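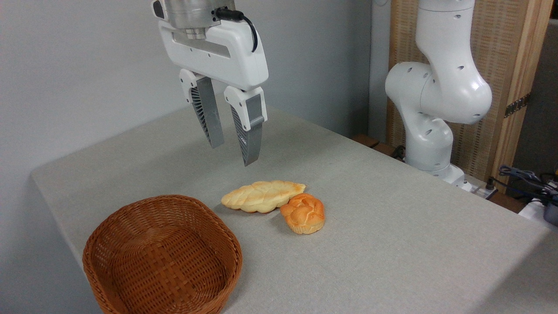 图源:Lekwood 图库

1/
二月,凌晨四点。Drisusley 山顶的业余天文台,气温低得让人重新考虑自己的爱好。今晚的目标是一颗编号 121 开头的小行星,预报说它要从一颗暗星前面经过,把星光挡掉 4 秒。

2/
为了这 4 秒,我开车上山,搬了 15 公斤的赤道仪,对了一个多小时极轴。家里人问看完有什么用。我说可以帮人测小行星的形状。家里人说哦。

3/
科普一下掩星:小行星太小太远,望远镜里永远是一个点。但它挡住恒星的时候,影子会扫过地面。沿着影子带摆一排观测者,各自记下星光灭和亮的时刻,拼起来就是它的轮廓。方法很老,设备很便宜,睡眠很贵。

4/
这次影子带上报名了四个站。Surachet Tanasarn 在最南边,用的是他那台 Drorker 折射镜,镜筒上贴满了胶带,成像比我的好。这件事我不太想展开。

5/
Bhatt 站那边开场前半小时来消息:多云。十分钟后又来一条:全云。再后来就没有消息了,估计已经钻回被窝。

6/
预报时刻前一分钟,我屏住呼吸盯着屏幕。其实呼吸跟曝光没有任何关系,但大家都这么干。

7/
星光没灭。一帧都没灭。我把录像来回看了好几遍,又拿光变曲线软件跑了一遍,平得像体检报告里我最不想看到的那种线。

8/
Surachet 那边灭了,3 秒多一点,数据漂亮。也就是说影子往南偏了,从我脚边擦了过去。

9/
按规矩,没看到也要上报,这叫“阴性观测”,能限定小行星北边最多长到哪儿。所以严格来讲我有贡献:我证明了它不在我这儿。

10/
有人私信问新手入坑要花多少钱。二手小镜子加一个 500 块的摄像头就能开始,授时模块另算。别省授时,时间不准的掩星数据,约等于一段星空屏保。

11/
下一颗合适的在下个月,预报影子带中线离我家阳台很近。误差范围也很大,大到包括隔壁省。赤道仪先不收了,放门口,绊了我两次。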